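시설 물품 지원 요청 처리 기록
요청 번호 51 / 분류: 공용 작업대 비품 및 정리 상태
접수일: 10/12/24
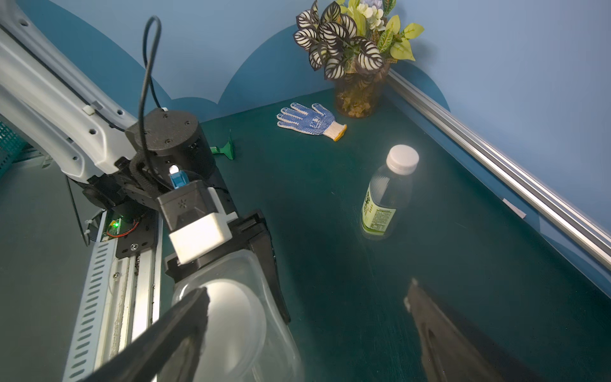
본 요청은 엘우드(Ellwood)관 공용 작업대의 물품 배치 기준이 지켜지지 않는다는 이용 부서의 신고에 따라 접수되었다. 신고 부서는 작업대 위에 개인 음용수와 보호구, 장식물이 함께 놓여 있어 다음 이용자가 치워도 되는 물품인지 판단하기 어렵다고 밝혔다. 확인 결과 짙은 청록색 상판 위에 흰색 뚜껑의 투명 생수병이 세워져 있었고, 그 뒤편에 파란 고무 돌기가 있는 흰색 작업용 장갑 한 짝이 손가락을 편 상태로 놓여 있었다. 안쪽 모서리에는 조화를 꽂은 원통형 투명 화병이 있었다. 세 물품 모두 비품 대장과의 대조가 필요한 것으로 판단하여 아래와 같이 처리하였다.

1. 신고 내용
가. 작업대 사용 후 음용수 용기가 남아 있는 사례가 반복됨.
나. 장갑의 나머지 한 짝을 찾지 못하여 이용 부서가 예비품을 개봉함.
다. 화병의 관리 부서가 불분명하여 청소 시 이동 여부를 결정하지 못함.
라. 투명 플라스틱 용기의 규격이 보관 선반의 표시와 일치하지 않는다는 의견이 있음.

2. 1차 확인
비품 대장을 열람한 결과 화병과 조화는 10월 실내 환경 정비 당시 그론스카(Gronska)에서 일괄 구입한 품목으로 확인되었다. 등록 부서는 총무 담당이며, 설치 위치는 '작업대 안쪽 모서리'로 기재되어 있다. 따라서 현 위치는 대장과 일치하며 이동 대상이 아니다.
장갑은 소모품으로 분류되어 개별 번호가 없다. 보호구 서랍을 점검하였으나 같은 종류의 낱짝은 발견되지 않았다. 생수병은 대장 등록 대상이 아니므로 개인 물품에 준하여 처리한다.

3. 1차 조치 및 결과
작업대 옆면에 '사용 후 개인 물품 회수' 안내문을 부착하고 음용수 용기는 출입구 옆 개인 물품 선반에 두도록 공지하였다. 이후 점검에서 음용수 용기가 다시 발견되었다. 이용 부서에 문의한 결과, 선반이 작업대에서 멀고 안내문이 앉은 자리에서 보이지 않는다는 회신을 받았다. 안내문 부착만으로는 개선이 어렵다고 판단하여 요청을 종결하지 않고 2차 조치로 이관하였다.

4. 2차 조치
가. 작업대 옆 벽면에 앨니스(Alness) 소형 선반을 설치하고 음용수 전용으로 표시함. 병은 뚜껑을 완전히 닫은 후 올려 둘 것.
나. 작업용 장갑은 한 켤레씩 집게로 묶어 보호구 서랍 첫째 칸에 보관함. 낱짝은 별도 봉투에 넣고 담당 부서에 통보할 것.
다. 화병 바닥에 관리 부서명을 표시함. 청소 담당자는 상판을 닦는 동안 화병을 옮길 수 있으나 작업 후 같은 모서리에 되돌려 놓아야 함.
라. 플라스틱 용기 보관 선반의 표시를 용량 기준으로 통일함. 기존 표시 중 '중형'은 800ml로 변경하였으며, 이에 해당하지 않는 용기는 하단 칸으로 옮김.

5. 용기 규격에 관한 추가 확인
신고 내용 '라'와 관련하여 공급처인 주캄(Jukham)의 납품서를 대조하였다. 납품서에는 용량만 기재되어 있고 선반 표시는 '소형', '중형', '대형'으로 되어 있어 양자의 기준이 처음부터 달랐던 것으로 확인되었다. 납품 오류는 아니므로 반품 절차는 진행하지 않는다. 뚜껑은 용기와 분리하여 같은 칸의 오른쪽에 보관한다.

6. 이용 부서 회신
이용 부서는 선반 설치 후 작업대를 비우는 데 지장이 없다고 회신하였다. 다만 장갑 서랍의 집게가 부족하다는 의견이 있어 4개를 추가로 지급하였다. 화병을 다른 장소로 옮겨 달라는 요청도 접수되었으나, 배치 변경은 총무 담당의 승인 사항이므로 본 건에서 다루지 않는다. 변경을 희망하는 부서는 비품 위치 변경 신청서를 별도로 제출하여야 한다.

7. 처리 상태
음용수 용기: 조치 완료
장갑 보관: 조치 완료, 낱짝은 미확인 상태로 기록 유지
화병: 현 위치 유지
용기 선반 표시: 변경 완료
종합 상태: 조건부 종결

동일한 사안이 다시 발생할 경우 신규 요청을 등록하지 말고 본 요청 번호로 재개를 신청하시기 바랍니다. 재개 신청 시에는 해당 물품의 위치와 발견 시각을 함께 기재하여 주십시오.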